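September 2018 - bench notebook, recruitment for the technician posts

Went through the applications for the lab technician vacancy again. Jurgita says Bestix sent us 700 names from the portal. I don't believe that figure. The spreadsheet has the same people under two spellings, and one man is in there four times, once as a pharmacist.

Zhenhua's sorting sheet gives each applicant a score out of 10. I tried it on my own CV from when I started and got a 4, so either I was a poor hire or the sheet is no good. It hands out two points for "relevant certificate" and doesn't say relevant to what. Jaanus thinks we should keep it and adjust the weights. I would drop it for the technician posts and read the things.

The fee: still against it. The notice says 1000 to apply, paid online, not returned. Sarmīte was told by the Reltel office that it "discourages casual applicants". Has anyone checked? The last round had a fee too and we still got a stack with no covering letter. Asked for the figures, none so far.

Application 1612 is worth a second look. Six years in a teaching hospital store room, can solder, writes plainly. Scored 3 on the sheet because the degree box is blank. Put it back in the pile by hand and initialled it.

Practical test: Han-gyeol wants half an hour at the bench, same task for everyone, two of us marking separately. Fine by me, but the marking form must be agreed before the first candidate walks in. Last time it was filled in afterwards from memory and the marks came out suspiciously close.
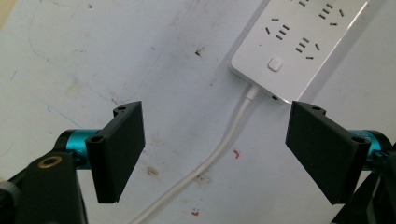
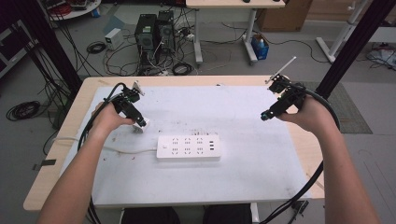
Age limit in the draft notice is copied from the old Tenerier one, and so is the closing time, which gives noon in one paragraph and five o'clock in the next. Jurgita to ask Mägi which is meant. Not sending anything out until I see the answer in writing.

Still to do: remove the duplicates, ring the two referees for 1612, find out who signs off the travel money.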